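Prodisus kitchen benchmark: your questions, answered with some reservations 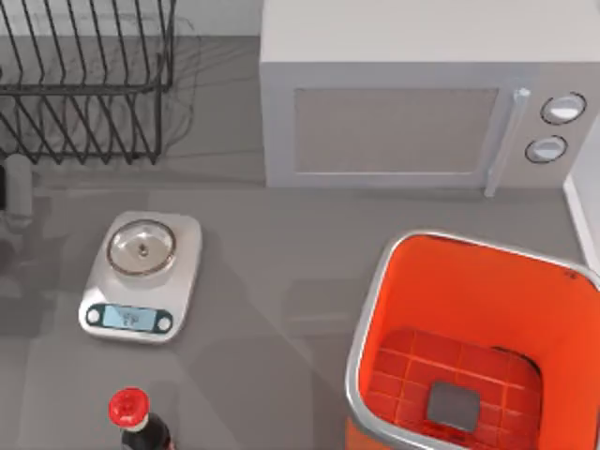

We get the same handful of emails every time a new kitchen result goes around, so this page collects the replies. The people who wrote it also ran the tests, and we are less excited about the numbers than some of those quoting them. Last revised in November.

What is Prodisus?

A set of kitchen tasks in simulation, used to check whether a manipulation policy trained only on rendered scenes is any good at rendered scenes it hasn't met before. It was put together by our group at Sirnholm. The counter, the appliances and the loose objects are all models. No real kitchen was involved at this stage, and we'd ask people to stop writing as if one had been.

What was the headline result?

A policy called Tlapale beat the older Pullow baseline on four of the tasks. It lost on two. Most of the summaries we have read mention the four.

So Tlapale is better?

On those four tasks, in this simulator, with our camera placement and our object set, yes. Past that we don't know. The two it lost both needed the object set down somewhere precise, like squarely on the platform of the kitchen scale. Dropping something into a big open bin is a far more forgiving job, and a policy that is sloppy at the end of a movement can still look very good at it.

Why should anyone care about results on a computer-made counter?

Fair question, and we ask it ourselves. Simulation is cheap, it resets in an instant and nothing gets broken. You can run the same start position over and over and change one thing at a time. Those are good reasons to use it for comparing two methods. They are weak reasons to believe either method will work in your kitchen.

Is the rendering realistic?

Realistic enough to fool a quick glance, which may be part of the trouble. Shadows are soft and the steel on the scale has a decent shine. The countertop is one smooth grey all over, though, with no crumbs, no rings from a mug and no junk mail. Real counters have all of that. We haven't tested how much a policy leans on the plain background to find things, and until someone does, I'd treat the success rates as a best case.

Does the policy read the display on the scale?

No. Several people have assumed it does. The digits come out as a dark blur from overhead and none of the tasks depend on them. The scale is there as a place to put things. Any claim that Tlapale "weighs ingredients" did not come from us.

Do the microwave and the dish rack do anything?

In these tasks they are obstacles. The rack is the nastier of the two because its wires are thin and easy for a planner to treat as empty space. We count any contact with either one as a failed run, even if the object ends up where it should. The Pullow authors scored contact more gently in their own work, so please don't line up their published figures beside ours. We re-ran Pullow under our rules, and that re-run is the only fair comparison we can offer.

Why use a top-down view?

It makes the layout easy to check by eye. It also hides height, and height is where a lot of grasps go wrong. A tall bottle seen from above is mostly a cap. We think the view flatters both methods, but that's a hunch and we have no measurement to back it.

How much did you tune things?

More than we'd like. Tlapale got two rounds of tuning and Pullow got two as well, which sounds even. Our people know Tlapale much better, so the same number of rounds was probably worth more to it. If somebody who favours Pullow wants to have a go, we will run whatever settings they send.

Did you change the layout between runs?

Yes, but not by much. We used four layouts, with the loose objects shifted and the appliances left where they were. A sceptical reader will say a policy could learn the appliances by heart. We agree. A version with the microwave and rack moved is being built now.

Has any of this been tried on a real arm?

Not by us. We've heard from labs who say they have done it and that it "mostly transfers" - none has sent logs. We'd be glad to be wrong about this.

Can I cite the result?

Please do, along with the two losses and the scoring rule on contact. If there's only room for one sentence, say that it was done in simulation.

Where do I report a mistake?

Use the contact form on the project page and tell us which task and which layout. Corrections go up with the old figure left visible beside the new one.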